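Putting an old Dell tower back together - does it matter what order the parts go in?

Posted by Laiba Magsi in Desktops and Repairs
Viewed 235 times

Hi all, first time asking on here although I've been reading for months. I have an old black Dell tower that I took apart to clean (it was disgusting, I won't go into it) and now I'm at the putting-it-back stage and second-guessing every single thing. I bought it from a clearance place called Talpur that sells off old office machines, and it came with no paperwork at all, so I can't look anything up by part number unless I squint at the stickers.

So it's a Dell board with a green circuit board, the big metal power supply, memory slots, a couple of longer slots lower down, and the hard drives go in these bright blue plastic holders. The processor is out. The one expansion card is out too. I cleaned the old gray paste off the processor with the wipes that came with my new paste, and I think I did a decent job of it.

What I started doing was putting the hard drive in first, seeing as it looked like the easiest bit and I wanted a win. My brother-in-law walked past and said you never put the drive in first, you do the processor before anything, and then he wandered off to watch the game without telling me why. Is he right? I've got it lying on its side on the bench with the panel off.
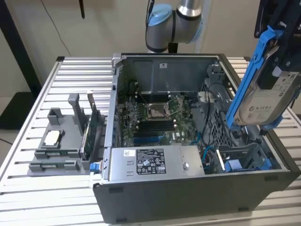 Drive in its blue caddy over the bay, processor socket still empty

Also, and this may be a silly one, the drive doesn't screw into the blue thing. Is it supposed to? I've got a little bag of 14 assorted screws left from when I took it all apart and I'm really hoping none of them belong to the drive. My last computer was a Tranumia and everything on that was screwed down like a submarine, so this plastic clippy business makes me nervous.

I'd love to have it running before my daughter needs it for school in April. Thanks in advance!

Bernice Asamoah
Regular member, 1794 posts

Hi Laiba, welcome! Your brother-in-law is sort of right, but he's made it sound scarier than it is. The computer doesn't care one bit what order you do it in. It's your hands that care.

I do the processor first because I want all the room I can get. That socket is the one place in the whole machine where a slip can really cost you. If it's the type with the tiny pins down in the socket, those bend if you so much as look at them, and straightening them is a miserable evening with a needle and a magnifying glass (ask me how I know!). So I like to have nothing else going on in there, no drive cables flopping over, good light, and I've had my coffee but not too much of it.

My usual order goes like this. Processor, then memory, then the cooler once you've got your paste on. After that any expansion cards, then the drives, then a last look over all the plugs. If your power supply is already in, leave it in, just keep the loose leads tucked back out of the way. And please unplug it from the wall before you do any of this, even if you're sure you already did.

For the processor itself: lift the lever, open the metal frame, and look for the little notches on two sides of the chip. They match up with bumps in the socket. There's a small triangle in one corner as well. Hold it by the edges and lower it straight down, no sliding, no wiggling. If it's sitting flat then you can close the frame and bring the lever down. The lever takes more push than you'd expect and it may creak a bit. I hated that the first time - I thought I'd broken it.

On the drive, relax, a lot of the Dell ones don't use screws. The blue caddy bends open a little and has small pegs that sit in the screw holes on the sides of the drive. You squeeze the ends and slide the whole thing into the bay until it clicks. Make sure the connector end of the drive is facing wherever your cables come from, and compare it to how the cables naturally reach before you push it in. I've put one in backward and sat there wondering why nothing would plug in.

My other big tip is to have a home for every part while it's out. I use a muffin tin for screws and something that holds cards upright so I'm not leaning on them. Loose parts on a table get elbowed, and a processor lying around face down on a bench makes me feel ill. This is the sort of setup I mean, with the processor in its own holder and the card standing up beside the case:
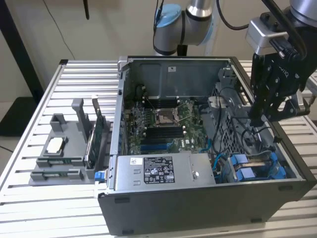
Processor and card parked in the gray holder to the left, both blue caddies at the drive end

You'll notice the metal frame on the socket is up there. If yours is open like that, don't go digging around near it with a screwdriver. Get the processor in and closed up, and then go and find your screws.

For the leftover screws, most of mine usually turn out to be the side of the power supply or the cooler. Check the back of the case where the power supply meets the metal, you should see empty holes if any are missing. I wouldn't force a screw anywhere it doesn't want to go.

Elton

I always do drives first and never had a problem. Paste, pea sized, done. Get a new battery for the board while you're in there, the little coin one. The old office ones are always dead and then it forgets the time every time you unplug it.

Laiba Magsi

Thank you both so much! Bernice, I've taken the drive back out and I'm going to do the processor tonight after dinner when the house is quiet. I found the triangle on the corner, I'd been looking at it for two days without knowing what it was for. And I do have empty holes at the back by the power supply, so that's some of the mystery screws sorted.

Elton, good call on the battery, I'll pick one up. There's a hardware store in Prarkholm that sells them loose for 50 cents if they haven't gone up.

Will the cooler plug be marked on the board? There are a few little ones that all look the same to me.

Bernice Asamoah

Yes, look for tiny white letters that say FAN or CPU FAN right next to the plug. Use your phone flashlight, they're hard to read otherwise. Count the pins on your fan's plug and match it to the one closest to the processor. Let us know how you get on!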